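Jurnell Wipe-Clean Table Covering, Cut to Length

Item no. 3134
In stock at Pludport, ships in November

A flannel-backed vinyl covering for kitchen and dining tables. We cut it from the roll to the length you order. The roll is 54 inches wide and the pattern runs lengthwise.

Patterns: Small Grid, Wide Stripe, Plain, Montes Leaf
Weight: 287 gsm
Backing: brushed polyester
Minimum cut: 20 inches

Measuring
Measure the tabletop and add the drop you want on each side. Eight inches is usual for everyday use. For a round table, order a square piece and trim it at home – the vinyl does not fray, so no hem is needed.

Care
Wipe with a damp cloth and mild soap. Juice and coffee should be wiped up the same day. Do not iron, tumble dry or use bleach. Fold marks relax after a day or two in a warm room. Use a trivet under hot pans.

Ordering
Enter the length in inches. A single order of several feet is sent as one continuous piece. Cut lengths can't be returned unless there is a fault in the material, so order a sample first if you are unsure of the color. Samples are 4 inches square and the cost comes off your first order.

Orders over 417 inches are handled by Reynaldo Cabrera at the Nollonley warehouse. Please allow an extra week for these – they are cut from a fresh roll.

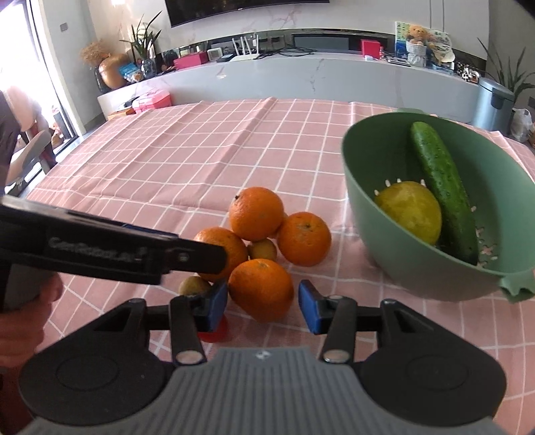
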